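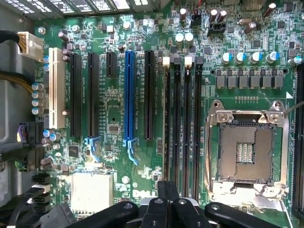

Residents should not have to drive to another county to get rid of an old computer, Seo-ah Wang told the Grolham Town Council on Wednesday evening, and the council agreed, voting to open a permanent drop-off point for household electronics at the Purketti Road transfer station.

The drop-off point will begin taking items in January. It will replace the twice-yearly collection days held in the parking lot of the town library, which the council ended last spring after the hauling contract expired.

Under the plan, Grolham households may bring in up to 15 items a year at no charge. Accepted items include desktop and laptop computers, circuit boards, printers, keyboards, phones, cables and small radios. Televisions and older tube monitors will also be taken, but a handling fee will apply, and the amount will be set at the council's next regular meeting. Refrigerators, air conditioners and smoke detectors are not part of the program. Loose batteries must be taped at both ends and handed to the attendant separately.

Public Works Director Stuart Ackroyd presented the department's report on the final collection day, when 600 households passed through the library lot and the line of cars reached back to Sodo Street. The report listed 2,269 items received. Mr. Ackroyd said that demand on that scale could not be met on two Saturdays a year, and that a number of residents had been turned away when the trucks were full.

"The transfer station is already staffed, fenced and lit," Mr. Ackroyd said. "The added cost is a covered bay and the hauling."

The council awarded the hauling contract to Trương Recovery, one of two firms that submitted bids. The contract runs through the end of the fiscal year and may be renewed once. The firm must give the town a written record of where each load is sent and may not ship material out of the country for processing.

Council Member Emanuel Jitaru cast the only vote against the contract. He said he supported the drop-off point but wanted a longer bidding period — the notice was posted for less than a month — and asked that the next one be advertised outside the county. The clerk was directed to prepare a revised bidding schedule for review.

Several speakers raised the matter of personal information left on old machines. Sơn Nghiêm asked whether the town would erase hard drives before they left the site. Mr. Ackroyd replied that it would not, and that residents remain responsible for removing their own data. Printed instructions will be available at the gate and at Town Hall.

Ezekiel Escobedo asked that small businesses be included. The council took no action on the request but referred it to the Public Works Department. Businesses that discard more than 300 pounds of electronics a year are covered by a separate town rule and must continue to arrange their own pickup.

Proof of residence will be required at the gate. A utility bill or current transfer station sticker will be accepted.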